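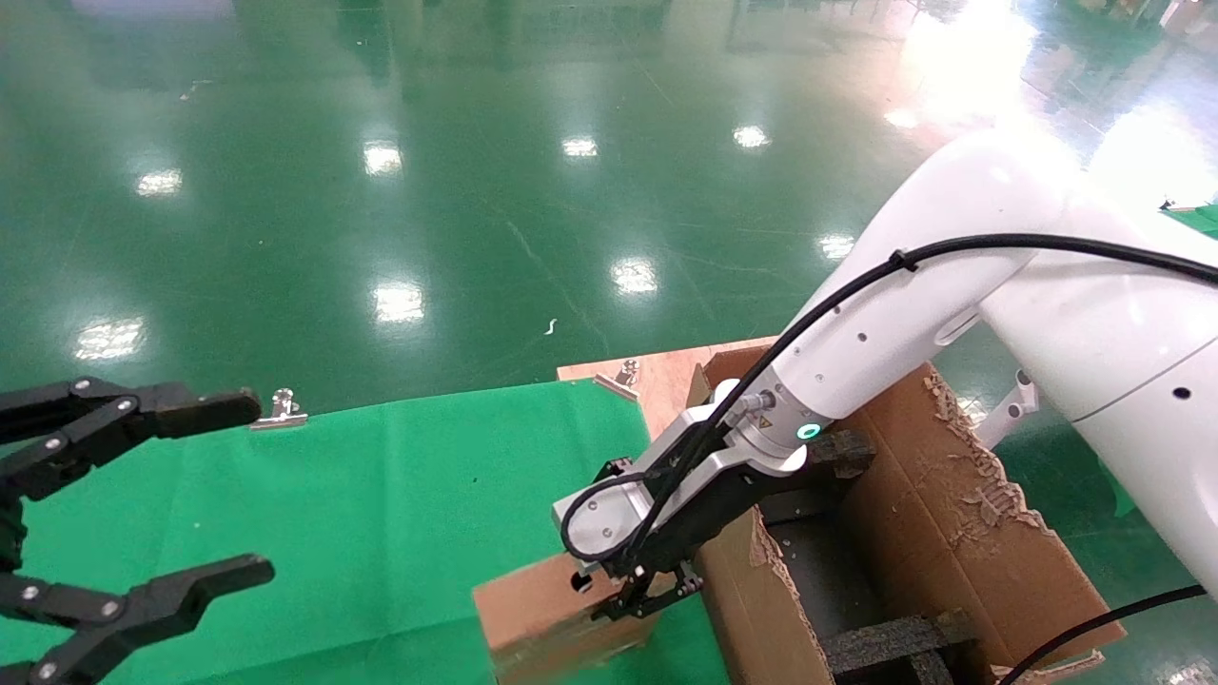 Carmela Russo preguntaba el otro día si hace falta haber trabajado antes en un almacén para apuntarse al taller de embalaje, y la respuesta es que no, ¡para nada! Con que te guste trabajar con las manos y tengas paciencia para encajar bien las cosas, ya tienes lo principal.

En Trandis abrimos en octubre un grupo nuevo para aprender a preparar cajas de cartón y rellenos de espuma, y buscamos 4 personas con ganas de meterse en faena. Vamos a reutilizar cajas que ya han viajado lo suyo (esas con las solapas rotas, que casi todo el mundo tira sin pensarlo) y veremos cuáles aguantan otro envío, cuáles piden un refuerzo y cuáles van directas al reciclaje. También trabajaremos con las espumas de protección: cómo elegir el hueco adecuado para cada pieza, cómo recortar uno nuevo y qué hacer cuando el objeto baila dentro.

Las sesiones son por la tarde, de 17:00 a 19:30, en la nave de Galli, entrando por el patio. Son unas 100 cajas las que tenemos apiladas para practicar, de todos los tamaños, así que material no va a faltar. La cinta, los cúteres y los guantes los ponemos nosotros. Trae ropa cómoda y, si quieres, algún objeto difícil de embalar de tu casa: una lámpara, una tetera, lo que sea. ¡Nos encantan los retos!

Participar es gratis y al acabar te llevas la guía Brovura, un cuadernillo con plantillas de corte a tamaño real que hemos ido mejorando grupo a grupo. Quien quiera seguir puede quedarse después en el turno de preparación de pedidos, ya con contrato a media jornada.

Para apuntarte, escribe unas líneas contando qué tardes te vienen bien y si has usado alguna vez un cúter de precisión (si no, te enseñamos). Pon la referencia 2123 en el asunto, o déjanos una nota en el mostrador de Galli. Contestamos a todo el mundo, aunque a veces tardemos un par de días.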